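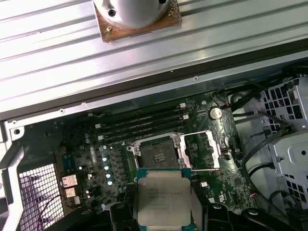
Ada Bassi

Sukano distills plant material for oils and hydrosols at a single site outside Pletton. The spring open day ran in two groups, and I joined the second, led by production manager Tín Nông.

The tour started in the drying loft. Lavender and lemongrass are spread on mesh racks and turned twice a day. Peppermint goes to the still after one night of wilting. Nông gave the reason as volume: wilted leaf packs tighter, so each charge yields more oil for the same steam.

There are 2 stills in use. The larger takes 42 kilograms of wilted peppermint per charge and runs for ninety minutes at low pressure. Condensate passes to a glass separator, where the oil is drawn from the top. The water is kept and sold as hydrosol - unpreserved, with a shelf life of 14 weeks if refrigerated.

Fresh oil is not bottled at once. It rests for 30 days in closed steel cans, vented briefly each morning, to let the green still note fade. We compared a rested lemongrass with one drawn that week. The younger oil had a boiled-cabbage edge on the paper strip that lasted several minutes. The rested one did not.

Thongchai Sitthichai handled the blending session. He dilutes in fractionated coconut oil and weighs everything, drops being too variable between orifice reducers. Most questions concerned skin limits for lemongrass, and he referred people to the printed sheet for each batch.

Clove was not running. The shop takes cards only, and the Clestport bus stops at the lower gate - allow ten minutes for the walk up.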